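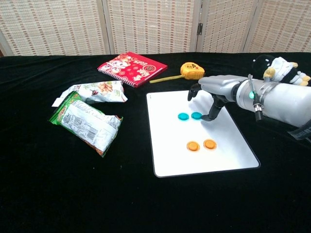
Fig. 6. Board and discs set for the first touch test, arm coming in from the right.

Section 5: Table set-up and first touch test

This section covers laying out the table, setting the height of the arm over the board and running the touch test. It assumes the arm is already bolted down and the hand is fitted and wired as in section 4. If you are building in the shared workshop at Ikthorpe, the Garnell bench has the right clamp points. At home, any solid table will do as long as it doesn't rock when you lean on it.

You will need:
Black cloth, large enough to cover the whole top
White board with rounded corners
Two teal discs and two orange discs
Tape measure
Small screwdriver for the forearm clamp band
Plain screen or room divider to stand behind the table

5.1 Laying out the table

1. Switch the arm off at the wall and wait for the indicator light on its side to go out.

2. Spread the cloth over the table. Velvet is best. Shiny cloth throws reflections that the Plerov software can take for the edge of the board.

3. Smooth the cloth where the board will sit. Soft folds elsewhere are fine. Lint doesn't matter at this stage, but brush it off before you do the camera calibration in section 7.

4. Stand the screen along the back edge of the table. A faint pattern is all right. Avoid anything with large white areas.

5. Put the board down within easy reach of the hand. It does not have to be square to the table, and a slight angle makes a better test.

6. Place the teal discs side by side on the far half of the board and the orange discs side by side on the near half. The orange discs go rim up.

Note: Books, snack bags and the tape measure can stay on the table for the touch test, provided they are clear of the board and of the path the arm takes. Take them off for everything from section 6 onwards.

5.2 Checking the cable and clamp band

1. Follow the cable from the connector under the forearm down to the table. It should hang freely. If it drags on the board, undo the tie at the base and let out more slack.

2. Check the metal clamp band on the forearm. Tighten the screw until the band will not turn by hand, then stop. The Adjei bands strip easily and there is only one spare in the kit.

3. Move any loose straps to the side of the table, away from the wrist.

CAUTION: Never route the cable over the top of the forearm. It will catch on the elbow cover when the arm folds back and can pull the connector out of its socket.

5.3 Running the touch test

1. Switch on. Wait for a steady green light. If it blinks, go to 5.4.

2. Open Plerov, choose Bench, then Touch, and set the speed to 2. Leave the force limit at 1000, the default value.

3. Choose the right-hand teal disc as the target and press Go. Keep one hand on the stop button.

4. The arm comes in over the board and lowers until one fingertip meets the disc. The other fingers should stay off it.

5. Press Hold. Try to slide a slip of paper under the fingertip. If it goes in freely, lower the height by one step and run the test again. If the disc has shifted or tipped, raise it by one step.

6. When the height is right, press Save, then repeat with the left-hand teal disc and both orange ones. The raised rims on the orange discs mean they need their own height setting -- don't copy the teal value across.

CAUTION: Keep your face and hands away from the board while the arm is moving, even at low speed. The fingers close without warning if the program loses the target.

Note: With two hands on the table, test them one at a time. Rest the idle hand well back from the board and leave it unselected in the Bench menu.

5.4 If something goes wrong

Light blinks green: the arm has not found its home position. Switch off, move it by hand to the rest mark and start again.

Fingertip lands beside the disc: the board has been moved since the last scan. Choose Rescan and repeat from step 3.

Two fingers touch at once: the finger spread is too narrow. See 4.6.

Arm stops short and beeps: the force limit has tripped. Look for a snagged cable first -- it usually is one. Do not raise the limit to get round it.

Leave the board where it is when you have finished. Section 6 starts from the same layout.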